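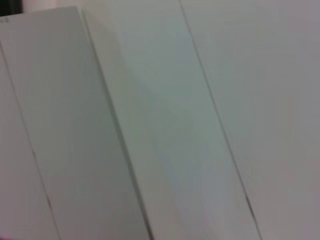
4/9/18 — By the Dilton Home Desk
2 min read

Descaling an electric kettle

Hard water leaves calcium carbonate on the heating plate. A layer of about 3 millimeters slows boiling and can trip the cutoff early.

Mix equal parts white vinegar and water and fill to the halfway line. Bring to a boil, switch off and leave for 4 hours. Heavy scale may need a second pass — do not scrape the plate with metal. Empty, then boil and discard plain water 2 times.

Citric acid works as well and smells less. Filters should be soaked separately.

Last updated: March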